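Grutari small-stuff boxes, the questions we keep getting. Updated in June, will tidy this up when there's time.

## What is a small-stuff box?

Shallow box, low walls, holds the little things that don't live anywhere. Keychains, polish, balls, erasers, half a toy. You fill it, it goes on the table or in a drawer, you stop finding things under the couch.

## Do I have to buy the box from you?

No. Gift box lids are fine. Shoe box lids fine too, a bit floppy. We sell the Wellberg tray at the Segers Street counter if you want something stiffer. Any color as long as it's white, sorry.

## How deep should it be?

Shallow. If things can stack they will, and then you're digging. One layer only. If it needs a second layer it needs a second box.

## How much can go in?

The most we've ever had come through the counter was 61 pieces in one box and it was awful. 21 is our cutoff for the sorting service. Over that we split it in two and you pay for two.

## What's the sorting service?

Drop off a bag or a drawer's worth, we sort it, you get it back boxed. Thursday drop-offs are ready the next week. Tag your bag!! We had three blue bags with no tags last month and it took forever.

## What won't you take?

- batteries, loose or in a toy that's leaking
- medicine
- food, including gum, including "sealed" gum
- anything sharp that isn't wrapped
- coins (count them yourself please)

## Nail polish OK?

Yes if the cap is tight. Check it before you pack. Wipe the neck of the bottle with remover on a paper towel, let it dry, close it hard. Standing up is better for long storage, but most bottles are taller than the box so on the side is fine for a few weeks. Old goopy polish, toss it at the hazardous waste drop-off, not in your kitchen trash. Wenley residents check the town page for hours.

## My kid's toys and my stuff, same box?

Up to you. Works OK for grown-up kids. Under three, no, keep anything small out of reach altogether. Marbles, beads, little balls, all of it. Put the box up high, not in the toy bin.

## Things roll around. Help

Folded washcloth under the round things. Or a strip of drawer liner cut to fit. Museum putty works but leaves a greasy mark on printed cardboard, so test a corner frist. And set the box flat, obviously, drawers that slope are the usual problem.

## Labels?

One word on the outside wall, short side, facing you. Not on the bottom. Pencil or masking tape so you can change it later.

## Can I get a refund on the sorting?

Within 30 days if we lost or broke something. Not if you changed your mind about where the erasers go.

## Do you do stores or schools?

Schools yes, email first. Stores no. Somebody asked if we could do 3000 pieces of closeout stock and no, we really can't, it's a counter and two tables.

## Can I use a box with printing on the inside?

Printed boxes are fine, and for light-colored stuff they're sometimes better than plain ones. Busy patterns are a pain, you lose things in them. Big flat areas of one color work best. A pink box with a red MINISO panel in the bottom does the job, the pale lavender ring shows up right away on the red, same with the little toy with the green top. The reddish-brown ball not so much, put dark red and brown things in a white tray insted.

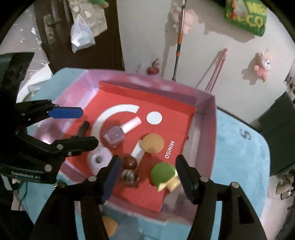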